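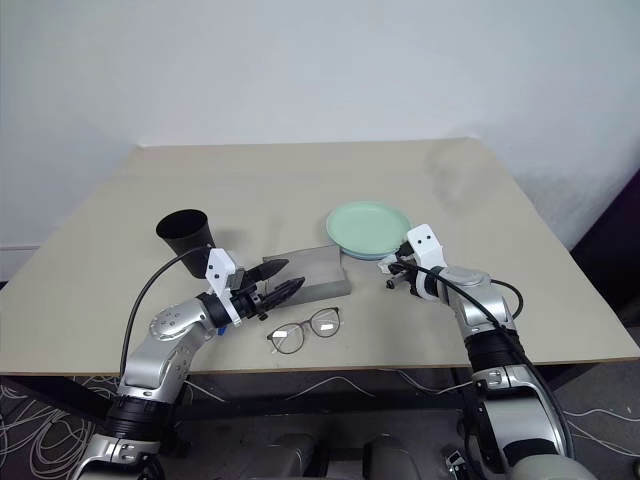
Clubs > Robotics > Equipment reviews

Search reviews by name or maker

Iltano gripper set for two arms: review after one school year

Written by Indrek Rebane

Our club at Skistis bought the Iltano gripper set in the autumn, and it has been on our two arms until now, which means end of May. I promised to the other clubs in the Fliluvport competition that I will write down what we think of it. I am a teacher of physics and not an engineer, so please read this as the opinion of a person who has to keep the thing working on afternoons when there are also essays to mark.

The set cost us 885 euros from Moffat, with delivery. For this price you receive two grippers with the fingers already fitted, the brackets, two cables, a bag of screws and a printed booklet. The arms are not included. We had them before, and if your club does not have arms, this review will be of small use to you.

What we use it for

The task in Fliluvport this year is called "clear the table". The judges put household things in front of the robot and the team has to move them to given places, with both arms. The list of things is published before, but the positions are not. At our practice table we have most often a tall black cup, two round plates one on top of the other, a grey box and a pair of glasses. It looks like an easy task when you read it. My students were sure they would finish before the winter holiday, and they did not.

Fitting

The booklet says one hour. Povilas Paju and Jiahui Hao, both in their last year, needed two afternoons. The mechanical part is simple, the white bracket goes between the wrist and the gripper and the holes are where they should be. The long part was the cables. They do not go inside the arm, they run along the outside, and the booklet does not show how much loose length to leave at the wrist. If you leave too little, the wrist stops before its limit and the gripper loses power. If you leave too much, the loop catches on something sooner or later. We tried different lengths and now we leave a loop as wide as a hand. I would like to see one good drawing of this in the next edition of the booklet.

Gripping

The fingers are narrow and pointed. For the box this is fine. For the cup it is good too, if the student remembers to close slowly, and the cup did not fall so often after the first month.

The plates are where I began to respect this product. The upper plate has a low rim, and a thick finger can't get under it without pushing the lower plate also. With the Iltano fingers it is possible to come from the side, with the tip a little down, and lift only the edge. Then the second arm comes and takes the other side. Jiahui can do it nearly every time by hand control. The program which she trained from her own recordings does it less well, but I do not blame the gripper for that.

The glasses are the difficult object. The frame is thin and it lies close to the table, and the black surface of the fingertips has no soft layer. When the fingers close on the frame, it turns and slips. We put a strip of rubber on the tips, the kind which is sold for repairing bicycle tubes, and this helped a lot. In my opinion a product of this price should have such strip from the beginning. Also I ask everybody to practise with old glasses. We used a pair that was once mine, and one arm of it is now bent in a direction I would not wear in public.

How it lasted

We made 300 recordings with the set, most of them in February and March — this was our busiest time. In this period we had 3 faults which stopped the work:

- a screw in the left bracket became loose, and the gripper pointed lower than the program believed. We lost a full afternoon before Arūnas Ots noticed it with his finger.
- the cable of the right gripper had a bad contact at the plug. Moffat sent a new one without discussion, it came in 6 days.
- one fingertip cracked when it was driven into the table. This was our mistake.

A spare fingertip is sold only in a pair. It is a small complaint, but a club feels it.

The noise is low. You can speak normally beside it, and in the next room they can have a choir lesson. The motors in the grippers become warm after long holding, so I made a rule that no student holds a plate in the air while he is explaining something to a friend.

Software

The grippers were found by our computer at the first try. The settings page lets you choose the closing force, and I advise to set it low and write the number on paper, for the reason that an update in January returned it to the factory value and did not tell us. Reet Ozoliņš, who is my colleague and helps with the programming, wrote a short check that reads the force at start. I can send it to other clubs if they ask.

What I would change

A soft layer on the fingertips, the drawing of the cable, and thread glue in the bag of screws. I would also prefer fingers that can be changed without taking off the bracket. At the moment it takes 20 minutes if the student has small hands, and more if it is me who does it.

Would I buy it again

Yes, for this task. If your students only move boxes and cups, you can take something cheaper with wide flat fingers and spend the rest on a better table or on travel. For plates and thin things I have not tried another gripper in this price that I liked as much.

At Fliluvport we came fourth. The plates went to their place in both rounds, the glasses in one. The students have already asked whether they may keep the set mounted over the summer, and I said yes, but with the power supply locked in my cupboard.

Rating: 4 out of 5

17 shares
5 comments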